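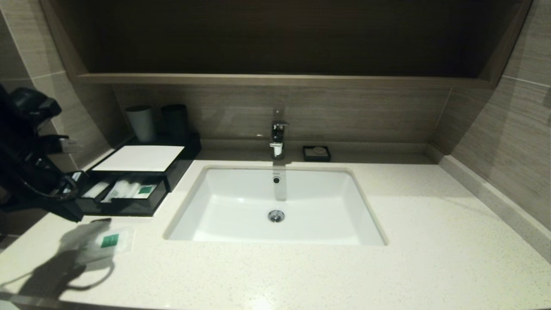 Heline guest bathrooms: amenity standards from May. Toiletries are kept in the drawer of the black organiser, with the card on top and the two cups behind. Soap stays in its dish to the right of the tap. Any sachet with a green label found on the counter should be returned to the drawer - opened ones are replaced.

2/ Wrapped items are checked singly before the drawer is closed. Creased wrappers are set aside.
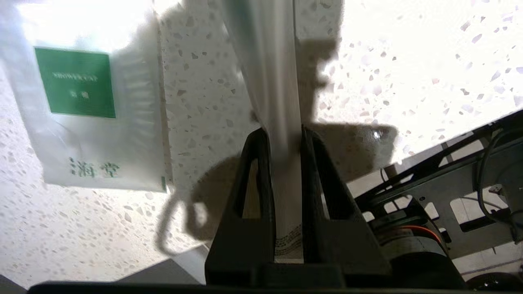 3/ Replacement stock is held in cartons of 200. Requests go to Kyu-ri Moon before 2 pm.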